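County adopts two-tier produce labeling rule for farm stands

12 shares | 4 comments

The Nisotby County Board voted Tuesday to adopt a revised labeling standard for produce sold at roadside stands and open-air markets. The rule takes effect in April and replaces a single-category system in place for 19 years.

Under the new standard, sellers must mark each item as either grown on site or resold. Items in the second category must also carry the name of the supplying farm or distributor. The previous rule required only a price and a unit of sale. Stands that sell by weight must continue to display a current scale inspection sticker.

County records list 386 licensed stands. The licensing office said most of them sell a mix of their own crops and purchased stock, with the share of purchased stock highest in early spring. Citrus does not grow commercially in the county and will be treated as resold in all cases, with no inspection of origin required.

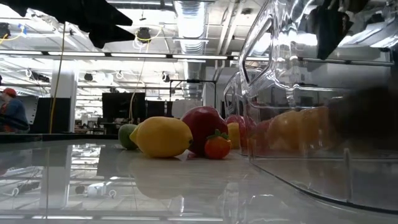 Labels may be printed or handwritten. Lettering must be legible from a distance of 2 feet, and a single sign may cover an entire bin if every item in it comes from the same source. Mixed bins must be labeled for each type of produce. A draft that would have required a separate card for each variety was dropped after growers in Prindska Township objected to the cost.

Enforcement will be handled by the existing weights and measures staff. A first violation results in a written notice and 30 days to comply. Repeat violations carry fines of up to $2,000 per season. The schedule does not apply to stands operated by schools or to sales of cut flowers, eggs or honey, all of which are covered by separate ordinances.

Miettinen Orchards and the Wostetti Growers Cooperative, the two largest stand operators in the county, filed written comments in support. The cooperative asked for a later start date to use up printed stock. The board did not change the date but will allow old signs to remain in use through the end of June if the source is added by hand.

Application forms for the exemption are available at the licensing counter, which is open until 4:30 p.m. on weekdays. Stands with a current license do not need to reapply.

Share this story | 4 comments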